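Menos normas de seguridad y más normas de orden

Llevo años leyendo pliegos y manuales sobre robots, y casi todos dedican sus páginas a la parada de emergencia, las vallas y los límites de fuerza. Está bien que lo hagan. Pero cuando una demostración se repite mal, el fallo suele estar en algo que ningún manual menciona: cómo se deja la mesa antes de empezar.

En Linberg redactamos una norma interna de 6 puntos que cabe en una hoja. Antes teníamos un documento de 60 páginas que casi nadie consultaba. Defiendo la hoja corta, y comento los dos puntos que más discusión han traído.

1. Revisar las pinzas antes de cada serie. Las almohadillas se rozan y cogen polvo, y los tornillos se aflojan con el uso. Quien empuña la herramienta debe mirarla de cerca y anotar su estado. Una pinza gastada puede seguir en servicio, siempre que conste en el registro.

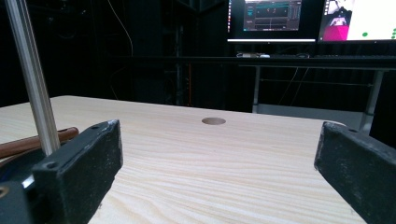
2. Fijar la posición de partida y el recorrido de los cables. Si la tarea lleva un cucharón y un soporte, la norma tiene que decir dónde empieza el cucharón y hacia dónde apunta el mango. Los cables salen por los lados de la mesa, uno a cada lado cuando se trabaja con dos pinzas. Parece una manía hasta que hay que comparar las series de dos personas distintas.

La objeción habitual es que tanta regla quita naturalidad al movimiento. No lo comparto. La hoja no dice cómo mover las manos ni a qué velocidad; eso queda a criterio de quien trabaja. En el proyecto Skivside revisamos 3279 registros y los más difíciles de aprovechar eran los que no indicaban la posición de partida.

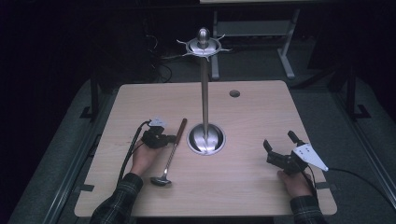
Gisela Kramer respondió al borrador de este texto que una hoja corta también envejece, y que sin fecha de revisión acabará tan olvidada como el documento largo. Pide revisarla cada septiembre y que puedan proponer cambios quienes manejan las pinzas. Lo segundo ya lo hacemos. Lo primero lo incorporo desde ahora.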